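Rules for Robots (and for the People Who Teach Them)

If you have ever helped set the table, you already know a lot of rules. Carry the bowl with care. Don't grab the hot pan. Keep your elbows away from the milk! You learned them from somebody who showed you, probably more than once, and probably while the soup was getting cold.

Robots need rules too, and so do the people who work with them. Some are written down in long books called standards. A standard is a set of rules that lots of people have agreed to follow, so that a machine made in one town is just as safe as a machine made in another. One of the binders at the Bredari workshop has 670 pages, and yes, somebody really does have to read it.

Let's start with how a robot learns a kitchen job. One way is for a person to do the job first, holding a gripper in each hand. A gripper is a bit like a big pair of tongs. The person does the moving, and the machine can study those moves later.

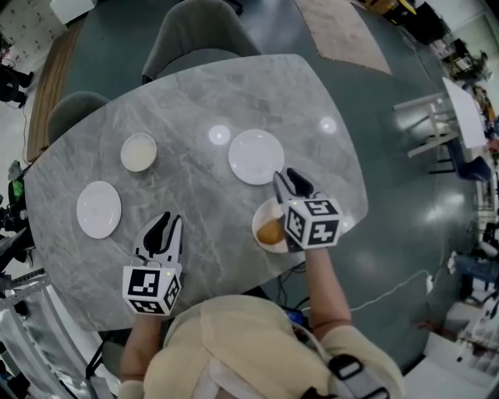 Rule one is to go slowly. It sounds easy, but you try it! When you are good at something, your hands want to hurry. Ksawery Kurek, who teaches new helpers at Bredari, asks them to practice 40 slow moves before they try a real task, and if they start rushing he has them put the grippers down and take a breath.

Rule two is to look all the way around before you begin. Is there a bag on the floor that somebody could trip over? Is anyone standing close enough to get bumped? Grown-ups call this a "risk check," and it is really just a careful look with a pencil and a list. The list at Bredari has 50 questions on it, and the first one is about shoes.
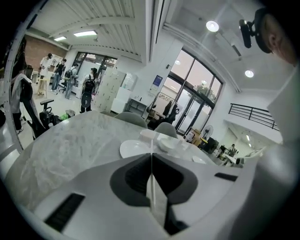

Rule three is about people's privacy, a big word that means your face and your voice belong to you. Cameras help robots learn, but a camera doesn't know what it should leave out. So a good team tells everybody when the cameras are on, and asks first. If a person says no thank you, then it's no thank you, and they shouldn't have to explain why.

Rule four is my favorite — treat every dish as if it could break. 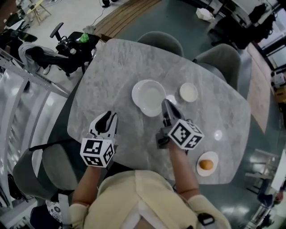 Eggs are wonderful for this, by the way. Squeeze too hard and you have a mess, squeeze too softly and you drop it. There are rules about squeezing for real robots as well, because a robot that works near people must never pinch a finger hard enough to hurt it. Engineers test this with a special springy tool that measures the push.

Rule five is to take breaks. After about 60 minutes your arms get wobbly, and wobbly arms make poor teachers. Have some water, wiggle your fingers, and let someone else have a turn.
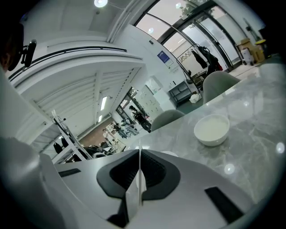 Gripper fingers near a white bowl on a marbled tabletop.

Try it at home: ask a grown-up for some kitchen tongs, a plastic bowl and a rolled-up sock. Write three rules of your own before you start, move the sock into the bowl, and then see whether you need to add a fourth.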